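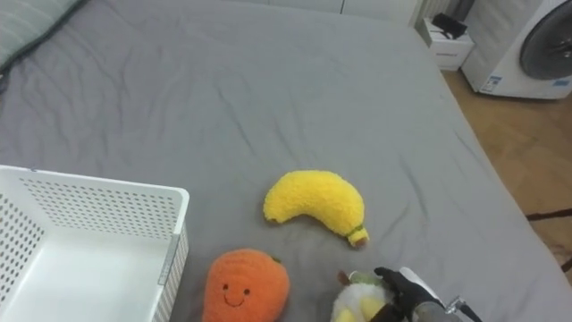
Posted by S. Chowdary
Data Collection Lead, Household Manipulation, Eltance

Call for participants: teleoperators for household pick-and-place recording
Location: Kistitberg (on site)
Published: 2018-09-19
Reference: MOKOW-232

Eltance is looking for people to operate a robot by remote control and record examples of simple household tasks. The recordings are used to train Mokow, our learning system for handling soft objects in furnished rooms. No background in robotics is needed. Patience and steady hands are more use to us than a degree.

The work

Participants control a robot fitted with jointed, glove-like fingers. The current task set is tidying: soft toys are spread over a bed and have to be put into an open plastic basket, one at a time. The toys are plush fruit, among them a banana and an orange-coloured fruit with a stitched face. Each run from the start signal to the last release is stored as one example.

Soft toys on a fitted sheet are harder to handle than they sound. The sheet wrinkles and moves with the object if the fingers close too low. Plush squashes under the grip, so the width of the hand tells the system little about whether the toy is held. We need many examples in which a person has dealt with these problems in slightly different ways. The target for this phase is 2,000 accepted examples, of which 1,000 must come from operators who are new to the equipment.

A session consists of:

Setting out the toys according to the layout card
Checking that the basket is empty and within reach of the arm
Recording a block of runs, with a short written note after each
Marking failed grasps, drops and restarts in the log
Resetting the bed, including the sheet, before the next block

Failed runs are kept. A drop followed by a second attempt is a valid example, provided that it is marked as such. Please do not smooth out your movements for the sake of appearance or repeat a run to get a cleaner one. Operators are paid for time on site and the number of accepted runs has no effect on payment.

Later blocks change the position of the basket, the order of picking and the state of the bedding. A folding task with small towels is planned for May and will be advertised separately – taking part in this phase does not commit you to it.

Requirements

You must be 18 or over and able to attend at least seven sessions. You should be able to stand for up to 40 minutes at a time and follow written instructions in English. Normal or corrected eyesight is required, including normal depth perception. Left-handed applicants are welcome and are at present under-represented in the data.

You should not apply if you have a current injury to the hand, wrist or shoulder. Gaming experience is neither an advantage nor a drawback.

Training and safety

The first session is training only and is paid at the full rate. It covers the controls, the stop button, the log and the limits of the arm. A supervisor is present whenever the robot is powered. Participants do not reach into the working area while the arm is live, even to pick up a dropped toy. Cables on the floor must be stepped over and left where they are. Flat, closed shoes are required.

What we record

We store the camera views from the robot, the joint positions, the commands sent by the operator and the written log. We do not record sound. Your name is held apart from the recordings and replaced by an operator number. You may withdraw at any point up to the closing of the data set, in which case your runs will be deleted on request. After that date they can no longer be separated out.

Terms

Sessions last three hours, including two breaks, and are held in the morning or the afternoon. Payment is by the hour, made monthly, and travel within the Kistitberg fare zone is refunded against tickets. The hourly rate is stated in the participant agreement, which we send to you before the training session so that you can read it in your own time.

How to apply

Fill in the short form at the Eltance front desk or ask for it by post, quoting the reference given at the top. State your preferred hand, the times you are free and any earlier work with remote-controlled equipment. Please do not send a CV. Suitable applicants will be invited to a trial of 20 minutes at the controls, and places are offered in the order in which trials are completed.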